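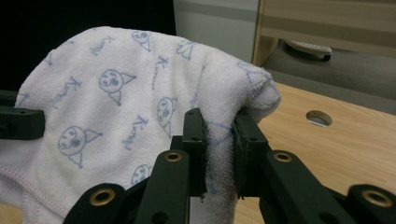
4장. 세탁 코스 선택과 건조 준비

이 장에서는 Wulletti 드럼 세탁건조기에서 수건과 면 소재 세탁물을 처리하는 순서를 설명합니다. 설치와 수평 조절을 마치지 않았다면 2장을 먼저 진행하십시오.

4.1 세탁물 분류

1. 수건은 셔츠, 속옷과 따로 모읍니다. 고리 모양의 올이 있는 직물은 지퍼나 후크에 걸려 올이 풀릴 수 있습니다.
2. 흰 바탕에 무늬가 인쇄된 수건은 흰색 세탁물과 함께 넣어도 되지만, 첫 세탁은 단독으로 하십시오.
3. 제품에 붙은 취급 표시를 확인합니다. 표시가 이 설명서와 다르면 취급 표시를 따릅니다.
4. 주머니가 있는 가운은 안에 든 물건을 모두 꺼냅니다.

참고: 새 수건은 처음 몇 번 세탁하는 동안 보풀이 많이 나옵니다. 이 기간에는 매회 보풀 필터를 비우십시오.

4.2 세제 넣기

1. 세제함을 끝까지 당겨 엽니다.
2. 왼쪽 칸에 액체 세제를 넣습니다. 가루 세제를 쓸 때는 칸막이를 위로 올려 고정합니다.
3. 섬유유연제는 가운데 칸에 넣고 MAX 선을 넘기지 않습니다.
4. 세제함을 천천히 밀어 닫습니다. 세게 닫으면 유연제가 미리 흘러 들어갑니다.

참고: 수건에는 섬유유연제를 매번 쓰지 마십시오. 유연제 성분이 올에 쌓이면 물을 흡수하는 힘이 떨어집니다.

주의: 염소계 표백제와 산성 세제를 함께 넣지 마십시오. 유해 가스가 발생합니다.

4.3 코스 시작

1. 전원 버튼을 누릅니다.
2. 다이얼을 돌려 [타월]을 선택합니다. 기본 온도는 40도입니다.
3. 온도를 바꾸려면 [온도] 버튼을 누릅니다. 인쇄 무늬가 있는 제품은 40도를 넘기지 않는 것이 좋습니다.
4. [헹굼] 버튼으로 횟수를 정합니다. 피부가 예민한 사람이 쓰는 수건은 1회 추가합니다.
5. 도어를 닫고 [시작]을 누릅니다. 잠금 표시가 켜지면 급수가 시작됩니다.

세탁 중 세탁물을 추가하려면 [일시정지]를 누르고 잠금 표시가 꺼질 때까지 기다립니다. 수위가 높으면 도어가 열리지 않습니다. 표시부에 E7이 나타나면 급수 밸브가 열려 있는지 확인한 뒤 코스를 다시 시작하십시오.

4.4 건조

1. 세탁이 끝나면 수건을 꺼내 한 장씩 털어 뭉친 부분을 폅니다.
2. 보풀 필터를 빼서 비우고 제자리에 끼웁니다.
3. 수건을 드럼의 절반 이하로 다시 넣습니다.
4. [건조]를 누르고 [표준] 또는 [저온]을 고릅니다.
5. 종료음이 울리면 바로 꺼내 식힌 다음 접습니다.

참고: 자연 건조할 때는 양 끝을 잡아 가볍게 당긴 후 통풍이 되는 곳에 넙니다. 두 겹으로 겹쳐 널면 안쪽에서 냄새가 날 수 있습니다.

경고: 식용유, 마사지 오일, 휘발유가 묻은 수건은 세탁한 뒤에도 건조기에 넣지 마십시오. 남은 기름이 열을 받아 불이 날 수 있습니다.

4.5 사용 후 관리

1. 도어와 세제함을 조금 열어 둡니다.
2. 도어 고무 패킹 안쪽의 물기와 보풀을 마른 천으로 닦습니다.
3. 한 달에 한 번 세탁물 없이 [통세척] 코스를 돌립니다.
4. 배수 필터는 5장의 순서에 따라 청소합니다.

어린이나 반려동물이 있는 집에서는 도어를 열어 두는 동안 세탁실 문을 닫아 두십시오.

개정일: 2024년 8월 16일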